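Print this page | E-mail this page

Breltach China Hire & Sales — Your Questions

Flowered bowls, plates, the odd jug. Most asked things first. If it isn't on here, ring or e-mail and ask for Segundo.

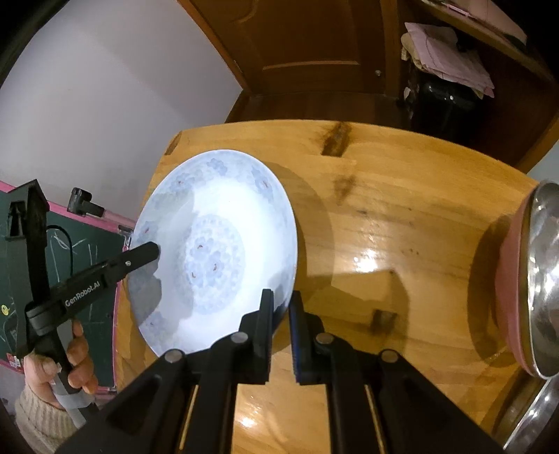
The blue flowered bowls

Are they all the same pattern?
Near enough. White ceramic, pale blue flowers, clusters in a ring round the middle and more up near the rim on the inside. Tiny touches of reddish brown in with the blue. Two batches though, bought at different times, and the blue is a shade stronger in one. If you need them to match exactly say so when you order and we'll pick from one batch.

What do you call the pattern?
Esta on our list. That's our name for it, so no good searching for it elsewhere. Quote "Esta bowl" on the order form, not "blue bowl", we have other blue bowls.

Can I buy instead of hire?
Yes. Ex-hire only, when we thin the stock out in November. Sold as seen, no returns, collect only.

How many can I have?
Bowls go out in crates of 26. Up to 60 at short notice, more than that give us a fortnight. Part crates are fine but you pay for the crate.

Do you do plates to match?
Side plates yes. Dinner plates no, we use the plain Negash ones and they look fine together. Dreteck cups are cream, some people don't like them with the white. Come and look first.

Using them

Microwave?
Short bursts, yes. Take it out with a cloth. Anything with a gold line on it, no — that's the Dreteck saucers mostly.

Oven?
No. Not to warm them either. Stand them in hot water from the tap for a few minutes and dry them.

Soup straight from the pan?
Fine if the bowl's at room temperature. Not if it's come out of a cold van. Let them stand indoors for an hour first.

Will cutlery mark them?
You'll get grey lines from metal spoons in the end. It's metal left on the glaze, not a scratch usualy. A paste of bicarb and water, soft cloth, rub gently. Don't use a scourer on the flowers.

Can I put candles or plants in them?
Plants yes, if they're in their own pot. Floating candles yes. Pillar candles no, we had wax in nine bowls after one wedding and it took an afternoon.

Washing and sending back

Do I have to wash them?
Not if you've paid the wash charge. Scrape them and put them back in the crate. If you haven't paid it, they need to come back clean and dry.

Dishwasher?
Yes, 60 degrees at most. Rims not touching. Tip each one so the water runs out, they've got a foot underneath that holds a puddle otherwise.

By hand?
Warm water, ordinary washing up liquid. Put a tea towel in the bottom of the sink. One at a time, don't pile them up in there, that's how most of the chips happen.

Tea stains?
Soak in biological washing powder overnight, a spoonful to a bowl of warm water. Rinse well. Then rinse again.

How do I pack them?
On edge in the slots, with the card between. Never flat with something heavy on top. Flowered side faces the card. If you've lost the card use newspaper but put a sheet of kitchen roll in first or the ink comes off on the rim.

Breakages

What if I break one?
Tell us, pay for it, that's it. Price is on the hire sheet. Keep the peices if it's a clean break, we use them for mosaic.

Is a chip a breakage?
On the rim, yes. On the foot, no, so long as it stands level. Run a finger round gently before you send them back and put any chipped ones at the front of the crate with a bit of tape on.

There was a hairline in one when it arrived. Do I pay?
No. Phone the same day and don't use it. Tap it if you're not sure — a sound bowl rings, a cracked one sort of clunks.

Deposit?
40 pounds a crate, back within a week of return. Orders over 500 pieces, ask, it's worked out differently.

Collection

Where do I come?
Side gate, not the front. Bring blankets if you've got a long drive. Two people for a full crate please.

Page last changed 15 Sep 2018 by Segundo Alvarado

Print this page | E-mail this page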